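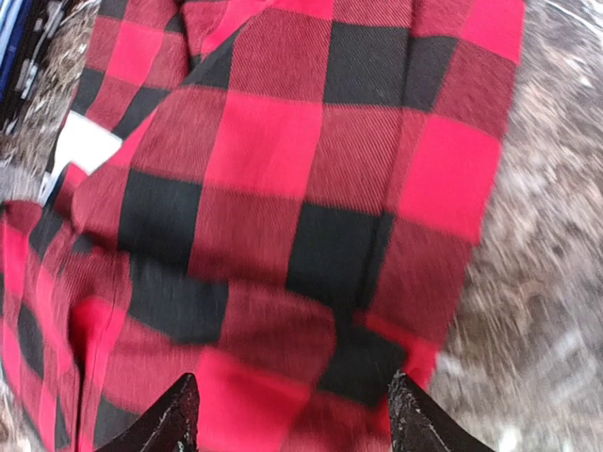

The Fold That Wasn't in the Plan

Software that handles cloth has a confidence problem, and the people selling it have the opposite one

The planner says it is 61 percent sure it has found a corner. I have been watching its debug window since ten in the morning and I would not have put money on it.

I had come to Hamada, a small outfit that integrates robot cells for laundries and garment returns, to look at a piece of software called Skundura. Deltasell, which makes it, describes it as a complete perception and planning stack for soft goods. The brochure promises that it "understands fabric." I have read that sentence, with small changes, in brochures for a decade, and I wanted to see what was under it.

Mostly, what is under it is a good segmentation model, a list of grasp candidates and a very long retry loop. The segmentation deserves credit. It separates cloth from countertop quickly and it doesn't seem to care much about lighting. Where it struggles is inside the cloth. A folded, flannel-like cloth in big red and black checks offers a vision system a feast of straight, high-contrast lines, and almost none of them are edges. The real edges, meanwhile, are soft and a little fuzzy. Skundura's early releases, I was told, would happily propose a grasp along the border of a black square in the middle of a shirt.

Deltasell's answer was more training data with patterned fabric in it. Its release notes for April list 404 new textile samples. Ask how many of those are plaid and you get a promise to check. I am still waiting.

The second problem is that a wrist camera sees less as it gets closer. By the time the fingers are down at the fabric, most of the view is fabric, and the planner is working from a memory of where everything was before it moved in. Skundura keeps a running mesh of the cloth for this purpose. It is handsome on a monitor. But the mesh is a guess about layers the camera can't see, and the software draws the guessed parts in the same cheerful green as the measured ones. I asked whether a user could turn on some kind of shading for uncertainty. There is a flag for it in the config file, undocumented, off by default.

That bothered me more than any missed grasp. A tool that fails and tells you why can be fixed on a Friday afternoon. Hamada's engineers have ended up writing their own logger, which they call Gikau, mainly to record what Skundura believed at the moment it closed the gripper. In one batch of 27 attempts I went through with them, the planner marked 25 as successful. Success, in its book, means that the fingers stopped before they fully closed. Whether they had one layer or three between them doesn't enter into it.

Deltasell says a layer estimate is coming in the next version. It may well be. Until then, the number on the box measures how often the gripper holds something, and buyers should ask for the one that measures how often it holds the right thing. Hamada has started putting that question in its contracts, along with a demand for the raw logs.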